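Pantry and dry store check, Innes Hall kitchen. February round, started 7.30 in the morning before the breakfast club got going. Comments by Ebony Rewi, ticks as found.

I love doing this one. A good dry store is a lovely thing to walk into, and ours has come on so much since the autumn that I kept stopping to admire the shelves when I should have been writing. Key: **[x]** fine, **[~]** fine but see comment, **[ ]** needs doing.

## 1. Getting in and out

- [x] Door opens fully and closes by itself
- [x] Light switch reachable from the doorway
- [~] Floor clear from door to back wall

*Comment:* One sack of potatoes parked behind the door. It lives in the veg rack, please, even on delivery mornings. The new closer on the door is brilliant, by the way. It shuts softly and it shuts every time, and I must have tried it a dozen times just for the pleasure of it.

## 2. Shelving

- [x] Uprights fixed to wall, no movement when pushed
- [x] Heavy tins at waist height or lower
- [ ] Load labels on every bay
- [x] Nothing stored on the floor

*Comment:* The Zalard bays are rock steady. Left-hand bay has lost its load label, so I've written "300 kg whole bay" on masking tape for now, copied from the fitting sheet in the office drawer. A proper label needed. Whoever moved the tinned tomatoes down from the top shelf, thank you! I used to dread those.

The step stool is back on its hook with all four rubber feet. Last time it had three.

## 3. Temperature and damp

- [x] Thermometer present and readable
- [x] Readings written up daily
- [~] No damp on outside wall

*Comment:* Readings all there, not one gap in the book, which made my morning. Slight bloom on the paint low down behind the flour bins. I wiped it off and pulled the bins forward a hand's width so air can get behind. Look at it again next round, and if it's back we'll get someone in to check the gutter on that side.

## 4. Pests

- [x] Bait boxes in place, sealed and dated
- [x] No droppings, gnawing or webbing
- [x] Gap under outer door less than a pencil
- [x] Fly screen whole

*Comment:* Clean as a whistle. I went along the skirting with a torch on my hands and knees and found one raisin. The brush strip on the outer door is doing a super job and was worth every penny.

## 5. Opened and decanted goods

- [x] Lids on all tubs
- [~] Tubs labelled with contents, date and allergens
- [x] Scoops stored outside the food
- [ ] No topping up old stock with new

*Comment:* The Hilevitz tubs (the square ones with the clip lids) stack like a dream and I'd happily have more of them. Two things, though. The cornflour and the icing sugar were both labelled "white", and that made me laugh but it won't do. And the porridge oats have been topped up over an older layer, so the date on the front doesn't cover what's at the bottom. Empty, wash, dry, refill, new label. I've set that tub aside on the side counter with a note on it.

## 6. Packets and noodles, rice, pasta

- [x] Oldest at the front
- [x] Outer wrap whole on multipacks
- [~] Allergen panel kept with loose packets
- [x] Nothing past its date

*Comment:* Rotation is really good here. I checked the back row of every shelf and it was newer than the front each time. If a panel is creased, smooth it out and read it properly before you serve from the pack. If you can't read it, don't guess, go and find another pack from the same case. 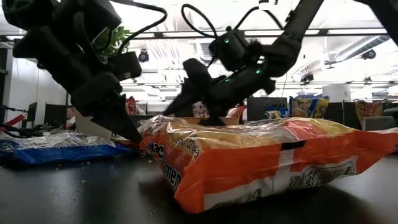
When a multipack is split, the inner packets often don't carry the full ingredients list. Cut the panel off the outer wrap and clip it to the basket. I found three loose soup sachets with nothing beside them and have put them out of use until we find the box they came from. There's a jar of bulldog clips on the top of the fridge, so help yourselves.

## 7. Glass and spills

- [x] Glass jars on lower shelves with a lip
- [x] Dustpan kept for glass only, marked
- [x] Spill kit complete

*Comment:* Spill kit full and the sheet inside signed. The Pellex mats by the oil drums are gripping well, even with a wet shoe (I tested it with the mop bucket, great fun).

## 8. Electrics and fire

- [x] Extinguisher on bracket, pin in, gauge in the green
- [x] Light fitting covered
- [~] Nothing stored within 400 mm of the light
- [x] No extension leads

*Comment:* Kitchen roll was stacked right up under the light cover. I've brought it down two shelves. It is always the kitchen roll!

## To do before the next round

1. Load label for left-hand bay.
2. Oats tub emptied and relabelled.
3. Cornflour and icing sugar labelled by name.
4. Soup sachets matched to their box or binned.
5. Look behind the flour bins.
6. Potatoes, veg rack, every time.

Finished 9.10. Copy in the blue folder, spare copy on the inside of the store door. Sign beside each item when it's done and add the date, and if you spot anything I missed, write it straight on the sheet in pen.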